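Cases on the Lullham ferry – worth taking a hard one?

pinxton_mo
Off to Flellport in June for nearly three weeks and can't decide on luggage. My old Flellar holdall has done 19 crossings and the zip is going. Is a hard case daft on that gangway?

KilianHammerli
Not daft at all. I bought a hard one for 80 quid and it's been up and down that ramp with no bother. Get a bright colour though, the racks on the car deck are a sea of black. 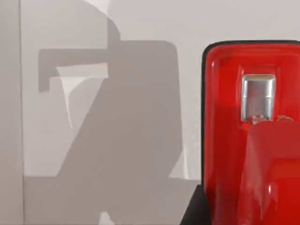
2 min read · 276 words

Glossy red does it for me, I can spot it from the stairs.

tansy_b
Disagree, sorry! Shiny finishes scratch if you so much as look at them. I'd take a rucksack – you'll want both hands free when it's choppy.

KilianHammerli
Scratches don't bother me. A rucksack full of wet socks does.

pinxton_mo
Ha. Does anyone know if Imhof still mend zips? The one by the harbour in Lullham.

oldquayside
They do, but they shut at four. Mine came back good as new, so I'd try that before spending anything. And tansy_b is right about the ramp.

pinxton_mo
Right, zip first then. Will report back.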